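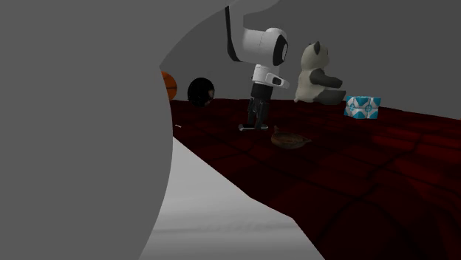
4.2 Reporting rules for wrist and body cameras in simulation

I want to talk about occlusion, mostly because I got it wrong for the first half of this project and had to throw out a pile of runs. Our rule sheet (we call it the Petine sheet, after the simulator branch it was written for) used to say only that the target object must be "in view" at the start of an episode. That sounds fine until two people try to apply it! In Figure 3 a big gray form takes up the whole left side and hides part of the basketball, while the slim silver-gray object at the fingertips is easy to find. Stelios Gkikas scored views like this as a pass, and I scored them as a fail, and we were both following the sheet as written.

Figure 3. View from the Petine branch, with the gripper at the silver-gray object and the panda and the patterned box farther back.

So we rewrote it. The new rule asks the annotator to name the target first, then judge visibility for that target alone, and then log any other object that is partly hidden in a separate field. We tried it on 200 episodes from the Lotow set, and the two of us disagreed on 7 of them. With the old wording we had disagreed on 47 (same episodes, same two tired people), so I'm pretty happy with the change.

A second rule covers contact. Please don't write "grasped" from a single view. Fingers touching an object and fingers holding it can look the same from one angle, and I've been fooled more than once. We now use "at target" for anything judged by eye, and we keep "grasped" for episodes where the contact log from the simulator backs it up. The Wikent group uses a stricter version with a minimum hold time, but we haven't adopted that, as our older logs don't store contact at a fine enough step.

Clutter still bugs me. The sheet says distractors should be "varied," and I have no good test for that yet. For now we list every distractor by name in the episode header and leave the judging to whoever reads it. The full sheet is in Appendix B.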